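Progress report to the Brasell fund – good practice for robots that handle drinks

2022-12-09

Hello again, and thanks for being patient with me. I know this was meant to reach you a bit sooner, but the wording of the liquids section kept changing and I didn't want to send you something we'd only have to take back.

First the good news. The draft guide now has all its main sections in place, and we've had 148 comments back from the people who agreed to read it. Khôi Cù has been through every one of them with me (two very long afternoons and a lot of biscuits) and most were easy to settle. A fair few were about spelling! The harder ones nearly all landed on the same part, the rules for gripping and pouring, so that's where most of your money has gone since February.

The gripping rules are the ones I'm happiest with. We now ask that every kind of cup is signed off separately, and that clear cups get their own line on the form. The old draft lumped them in with everything else, and the reader from Isberg was quite firm that this wouldn't do. When you look at the view from the gripper you can see her point – the wall and the table show straight through the side, and there are bright spots and droplet-like marks all over the place.

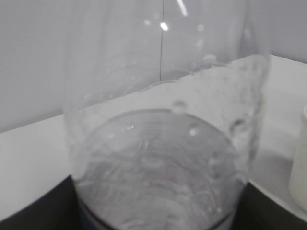
Clear cup between the gripper fingers, seen from the gripper's own camera.

So the new wording says that whoever is in charge must write down which cups have been checked, under which lights, and with which grip force, and that a change in any of those means checking again. It sounds fussy, I know. The people at Emach grumbled about the lights in particular, and we've met them halfway: a change of bulb doesn't count, a change of room does.

Pouring was the messier job. We had a rule in the last draft that said the cup must stand on the table while it's being filled, full stop. Bùi asked us to allow the cup to be held by a second arm, as long as the two arms share one stop button and a person can reach it without leaning across. I was against it to begin with, I'll admit, and Khôi was for it, and we went back and forth for ages.

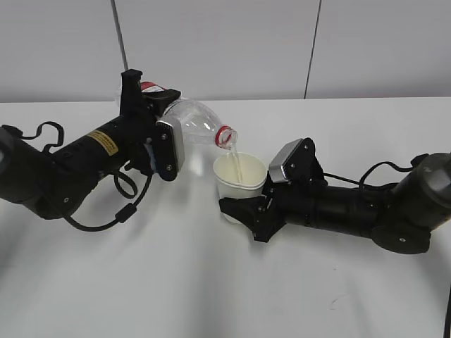

In the end I came round, with conditions. The guide will allow two-arm pouring with water only, with a fill limit marked on the form before starting, and with no loose cables lying where a spill would run to. We've also put in that the bottle must be brought upright again before either arm travels anywhere else. For the fill limit we've gone with 400 ml for the largest cup and 700 ml for the bottle, so that even the worst spill is something you can deal with using a roll of kitchen paper.

What's still open: the section on hot drinks (we may well drop it and save it for a second edition), the wording on who is allowed to restart after a stop, and the form itself, which has crept up to 3 pages and needs to come down. I'd like it to be one sheet, both sides.

On money, we're within budget. The only change I'd ask you to agree is moving what's left of the travel line over to printing – nearly all our readers turned out to be happy with a call, and sites do seem to want the form on paper by the bench. If you could let me know by email whether that's all right, I'll get the quotes in and send you the next draft along with them.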